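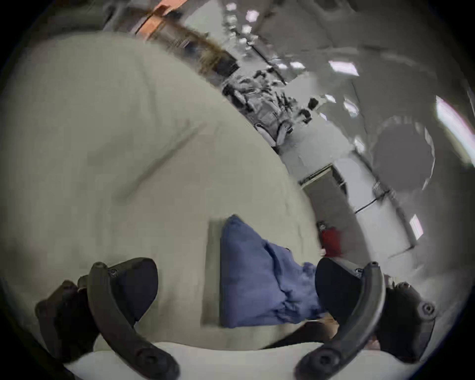

When did the two singers in Niltside get together, before or after the first record?

Cúc Chu
Oct 30, 2025

Ok so my sister and I have been fighting over this all week and I need someone who was paying attention back then. Niltside, the country duo. She says they were already a couple when Skornosar came out and that half the album is about each other. I say no way, he was still with the fiddle player from the old touring band, and the wedding wasn't till two years after the record.

What I have so far:
The liner notes thank "my better half" but don't say who. And it's in her thank-yous, not his.
An old radio interview where they both laugh when asked and the host moves on to the weather. Useless.
A fan page that says they met at Teltesholm, at the songwriter night. Same page spells her name wrong twice so I dont trust it.

I'm making her a little timeline book for her birthday and would like it to be right. Even if I lose. Does anyone have a real source, like a magazine piece or something they said on stage? Not looking for gossip about the split rumors, just the beginning.

Nusrat Tarar

Your sister is closer but not all the way there. Short version — friends first, dating by the time they were mixing Skornosar, not while they were writing it.

Where I get that: the reissue booklet, the one with the extra songs. She has a long note in it. Says the two of them wrote the whole first side "as two people who shared a van and nothing else" and that he asked her to dinner in June, after the last vocal was done. Record came out that fall. So they were a couple on release day, but the love songs were about other folks. Or made up. She says "Porch Key" is about her parents.

The fiddle player thing is real but earlier. They'd broken up before the album sessions, and she still plays on 2 of the tracks so there can't have been that much bad blood.

Meeting at Teltesholm is right too. Both of them tell it. He was opening, she was in the round after him and borrowed his capo. Trịnh, who produced the record, was hosting that night and that's how all three ended up working together.

Wedding: you have that right, two years after. Small one, her aunt's farm. They put out a single pic and no magazine deal.

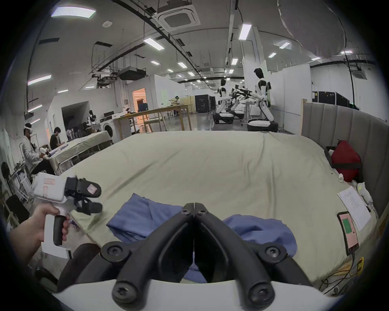 Blue cloth on a sage green sheet, gray headboard at the right

For the book I'd go Teltesholm, the van tour, sessions, June dinner, release, wedding. If you can't find the reissue try a library, mine had it. They only pressed 1000 of the vinyl version and people want silly money, the CD has the same booklet so get that instead.

steelguitar_pam

They were together the whole time, everybody knew. Saw them on that first tour and you could just tell by how they sang at one mic. Track 12 is for sure about him, listen to the second verse.

Cúc Chu

Thank you Nusrat!! Found the CD at the library two towns over, they're holding it for me. Pam I'd love to beleive you but track 12 is the one she says she wrote in high school, it's on the back of the case. My sister is going to say she won anyway. Does the booklet have a date for the Teltesholm night or just the year?

Nusrat Tarar

Just the year, I think. The poster is printed in the back but the corner with the date is torn off. Might be worth a call to the venue, they used to keep a list of who played the songwriter nights.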